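Forty boxes and a sore thumb

My thumb hurts in a place I did not know a thumb could hurt. Let me back up.

Since August I have been one of the people who show robots how to put things into boxes, and take things out of boxes, at a small outfit in Odatville called Stuler. My mother tells her friends I work in artificial intelligence. My physical therapist has a more accurate idea of it.

The short version of the job, for those of you who came over from the bread posts: you hold a gripper in your hand, a pistol grip with two padded fingers at the business end, and you do a chore with it. The gripper has cameras on it and remembers everything. You pick up a thing, you put the thing somewhere, and at some later date a machine in another room is expected to do likewise. I'm a driving instructor, except that the student isn't in the car and I'm the one who has to parallel park 158 times.

That is the real number for last week, by the way. A clean run counts as one demonstration and I turned in 158 of them. The runs that were not clean go into a folder I won't be discussing.

I used to do the other kind, the remote kind. At Pitkänen, where I had a short and undistinguished career, you sat in a chair and moved a pair of levers, and an arm on the far side of a window did what the levers said, a little late. It was like operating one of those claw machines at the bowling alley, only without the possibility of a plush frog. I developed a real hatred of that delay. I'd close the claw, nothing, close it harder, and then both closings would arrive together and somebody's yogurt cup would pay for it. The chair was from 1980 and had been reupholstered by a person with a grudge.

Holding the tool yourself is better. You feel things. A carton pushes back, a slick handle starts to go and you catch it before you've had time to think about it. The trouble is that you also cheat without meaning to. My left hand wants to help. All day long it drifts in from the side like an uncle at a barbecue, just to steady the box, just to nudge the corner, and the run is ruined because the robot isn't getting a left hand that does favors. I now keep mine behind my back when it isn't needed, which makes me look like a waiter.

The other thing you have to unlearn is speed. A person packing a box is a blur of bad habits. You toss, you shove, you use your hip. For the recording you have to come in at a sensible angle, close, pause for a beat, lift, and travel as though there were a sleeping baby in the next room. Then you have to do it again, but slightly differently. The same grasp every time teaches the machine one grasp, and it will go on to use it on everything, including things that are not there. So you come at the same item from the left, then from the right, then from some ridiculous direction that only a person with 40 more to go would think of.

I have opinions about objects now. I never asked for them.

Anything flat is a nuisance. Two fingers on the long edges sounds simple until the piece decides to bow in the middle, and corrugated board has a mean streak if you squeeze it. Squeeze too little and it swings like a gate. You want just enough, and "just enough" is a thing I can do and can't explain, which I gather is the whole reason they pay me to do it in front of a camera.

Anything with a handle is a gift. Hair dryers, pans, whatever. Take the handle, let the heavy end sit up top, and remember that the heavy end has plans of its own once you start to turn. I lost several runs to a hair dryer that pivoted slowly and with great dignity until it was facing me.

Board game boxes are the worst. They're too wide to grab with any swagger, so you settle for two edges and a prayer, the lid slides if you look at it wrong, and there's a big empty box waiting underneath so that everyone can hear when you miss. I've come to dread them, and I say that as someone who likes board games. World travel has lost some of its shine.

Joreck, the software we log the runs with, wants a sentence for each one. "Pick up the item and place it in the box." It rejects the word "gently." I've tried. It also rejects "finally." It accepted "again" for most of a morning and then somebody must have noticed.

People ask if I mind training my replacement. I've packed a lot of boxes in my life, several of them for money, and if a machine wants the rest of them it can have them, along with the wrist brace. I would like to keep the part where you come across something odd at the bottom of a box and stand there wondering who bought it. As far as I can tell no one has asked for demonstrations of that.

A few from the box-packing days, for my aunt, who thinks I sit at a desk.
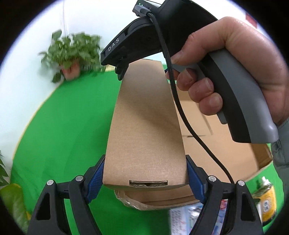
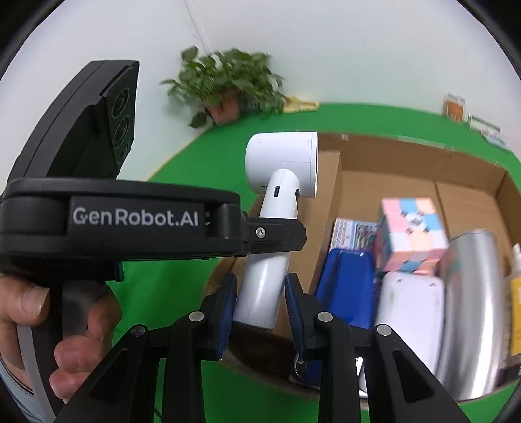
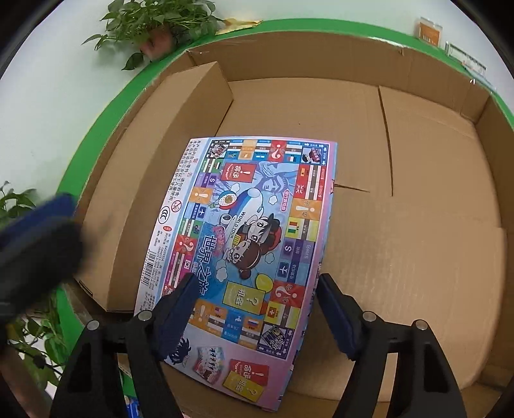 Top to bottom: cardboard, hair dryer, world tour. Blue pads on all 3, green thumbs on the plants.

Next week is supposed to be soft things. Towels, I'm told, and a sock. I've requested 4 days for the sock. The bread post I promised is still coming, but the starter needs stirring and I'm saving the thumb.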